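Gripper trials at the Carkivholm workshop – frequently asked questions

Page kept by Yetunde Bashir. Last changed in November.

What are you comparing?

Two grippers for taking apart old office computers and servers. The first is the Hendix, with narrow fingers. The second is the Dinu, which has wide soft pads and is stronger. Both are used on the same arm, with a small camera at the wrist.

Why computers and not boxes or bottles?

Our workshop receives used machines and we want to save the good parts. Boxes are easy for almost every gripper. A computer has thin metal, clips, cables and small spaces, so the differences between two grippers are seen very quickly.

Which gripper is better?

It depends on the part. For hard drives in carriers I prefer the Hendix, as its fingers can go in beside a bracket without touching the neighbours. For power supplies I prefer the Dinu. It holds the heavy body well and the pads do not slide on the smooth metal. If I must buy only one, I would take the Hendix and lift the heavy parts by hand.

How many attempts did you make?

Until now 1,000 attempts, divided equally between the two grippers. An attempt begins when the arm leaves its rest position and ends when the part is in the tray or when I press stop. I count a dropped part as a failure, also if it falls into the tray.

Is the arm working alone?

No. A person guides it with a hand controller. We tried the automatic mode of the Gurton controller for 14 attempts and then put it away for later, because it pushed too hard on plastic clips. We would like to return to it when the force limit can be set in smaller steps.

How long does it take to change from one gripper to the other?

With the quick plate it takes me 11 minutes, and this includes the calibration of the camera. Please do not skip the calibration. I skipped it one time and the fingers came down beside every part, always by the same distance.

Do you need a special light?

We began with the ceiling lamps only. Bare metal gives strong reflections and the camera sometimes loses the edge of a part in the bright area. A lamp from the side with a paper screen helps more than a stronger lamp. Setting the exposure by hand also helps – the automatic setting changes each time the arm moves across something shiny.
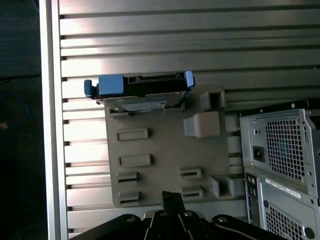 Black fingers are also a difficulty. When the finger is in front of a dark slot, the operator cannot easily judge where the tip ends. I put a thin strip of white tape on the Dinu and it was useful, but it comes off after some days. For the Hendix I am still looking for a paint which stays on.

Do the grippers damage the parts?

Sometimes. In the whole trial we have broken seven plastic tabs, most of them with the Dinu. The metal parts had only light scratches.

Can I get the results?

Yes, the table of attempts can be requested by e-mail. It gives the gripper, the kind of part, the time and the result. Please write which kinds of part interest you, as the complete table is long.

Can I bring my own gripper?

You can, if it fits on our quick plate. Send me the drawing before you come, with the weight and the type of connector. Visits are possible in the afternoon, after two o'clock.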